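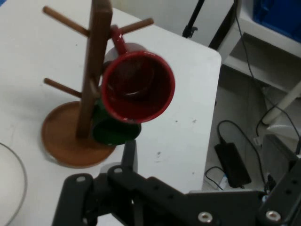
Mugs on a wooden mug tree, with the gripper of a Deltau arm in the foreground.

2 min read

If you have ever wished for another pair of hands around the kitchen, a small company called Yimer would like you to meet its new rental service, which puts a tabletop robot arm in your home or classroom for a month at a time and lets you teach it the everyday jobs you choose. The service opened in January, and it has been keeping its founder, Adanech Assefa, very busy ever since.

The kit is called Deltau. For 300 dollars a month, customers get the arm, its gripper, a camera that rides along near the gripper, and the Plimelitz software that ties everything together. Anyone who falls in love with it can buy the whole set for 3000 dollars, and the first 3 months of rent come off the price, which seemed to us a friendly way of doing things.

Assefa was kind enough to spend a good part of a morning talking us through it, and she kept coming back to mugs. Handling mugs on a tree is the first lesson in the guide that comes with the kit, and she is very fond of it (she wrote it herself, over a long winter, and rewrote it more times than she cares to remember). A handle has to go over a peg, the peg slants, and there may be another mug hanging close by that you would rather not knock.

"People expect me to start them off with blocks," she told us. "But everybody has a mug they care about. You pay attention when it's your mug!"

The guide asks for 70 practice runs, with the customer steering the arm by hand, before the arm has a go on its own. That takes most people an afternoon and a bit of the evening, and Assefa suggests stopping for supper in between.

Obsa Negash, who teaches shop and basic electronics at Ulard, has had a kit on loan for his students and speaks of it warmly, though he does have a few complaints. The setup pages skip over the camera settings too quickly for his taste, and he would like a longer power cable - his room has its outlets in all the wrong places. Assefa says both are on her list, and that a revised guide will go out free to everyone who already has a kit.

Yimer is taking rental requests now. Shipping is included both ways, but mugs are not, so you will need to bring your own.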